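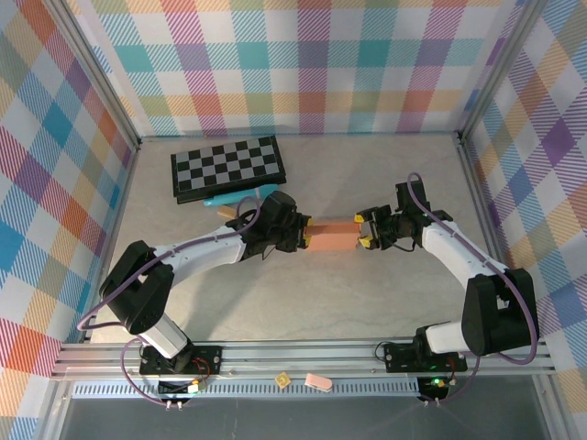 Two robot arms holding a pink block between them

About Parnska

Parnska is a website about television. We cover new shows, returning shows, schedule changes and the reality and quiz formats that get remade from one country to the next. Most of what we publish is short news. The rest is reviews, episode guides and a weekly listings page.

The site began as a listings page for viewers in Bangera, who had trouble finding out which imported shows were on and at what time. Readers started writing in with corrections, then with questions about shows we hadn't listed, and the news section grew out of the answers. Listings are still the most visited part of the site.

What we cover

We write mainly about broadcast and streaming television in English. That includes drama, comedy, game shows, cooking contests, dating shows and documentary series. We cover films only when they are made for TV or premiere there. Sports coverage is limited to air times and changes of presenter.

Our episode guides now cover 357 series. Each guide gives the original air date, a short plot summary and the main cast. Spoilers are kept below the cast list, and anything about a season finale stays off the home page for two days after it airs.

Remakes and international versions get their own section, called Ludasness. It tracks which formats have been sold, who is presenting the local version and how the rules differ from the original.

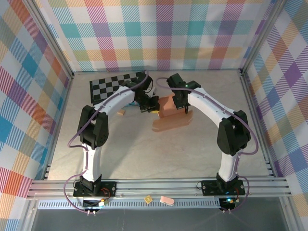
How we work

Parnska has a small editorial team and a group of freelance reviewers. News stories are checked against a network announcement, a published schedule or a direct reply from the production company. If we only have one of these and it is unclear, the story says so. We don't publish casting rumors.

Reviewers watch at least three episodes before writing about a new series, unless the series is shorter than that. When a network has supplied episodes early, the review says so at the top. Networks don't see reviews before they go up.

The listings page is updated every Thursday. Late changes are added as we hear of them — live finals and award shows move more than anything else — and the time of the last update is shown next to the channel name.

Who pays for the site

Parnska is owned by Woda, a small publishing company. Our income comes from display advertising and from the paid newsletter, which has 2783 subscribers. Sponsored articles are labeled in the headline. Advertisers have no say in what we review.

Corrections and contact

If you find a mistake in a story or a guide, use the contact form and include the page title. Corrections to news stories are noted at the bottom of the page. Small fixes to listings are made without a note.

Freelance pitches go through the same form. Please name the show and tell us where you watched it.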